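Llevo desde enero con el kit Brondent de dos brazos en el taller y ya tengo opinión, así que allá va. Lo alquilamos a través de Skomstead, con montaje y una mañana de formación incluidos (se hizo corta, la verdad), para ver si nos servía en la preparación de ramos.

Lo primero: hace falta mesa, mucha mesa. Nosotros juntamos dos tableros blancos y pusimos una bandeja en cada punta. La puesta en marcha nos llevó 6 horas, casi todas peleándonos con la calibración. El programa, que se llama Prulell, tiene unos menús rarísimos, pero cuando le coges el truco va solo. ¡Y se puede parar todo con un botón enorme, que con flores se agradece!

Mi gran miedo eran las hortensias. Una rosa tiene tallo y hay por dónde agarrarla, pero una hortensia es todo cabeza y se marca con mirarla. La pinza la coge por abajo, por la parte del tallo, y con la fuerza al mínimo estoy contenta.
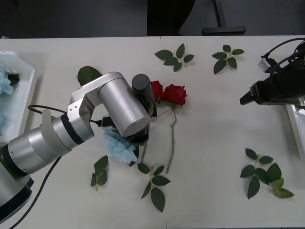 Nithin Joseph no lo ve tan claro: dice que con la fuerza al mínimo los tallos gruesos se le resbalan, que él acabó cambiando los dedos por los de Varma y que ese gasto debería venir avisado en el presupuesto. Pues tiene razón en lo del presupuesto. Los dedos de repuesto salen a 64 euros el par y a mí tampoco me los mencionaron.

Lo que menos me gusta son las hojas sueltas. Las ramitas de rosal, planas sobre la mesa, le cuestan un montón, y a veces hace tres intentos antes de que me rinda y la coloque yo. Los cables también son un incordio al limpiar.

¿Lo recomiendo? Para una floristería pequeña, no a este precio. Para un taller con encargos repetidos, sí, pero pedid la prueba de 23 días antes de firmar nada y llevad vuestras propias flores a la demostración.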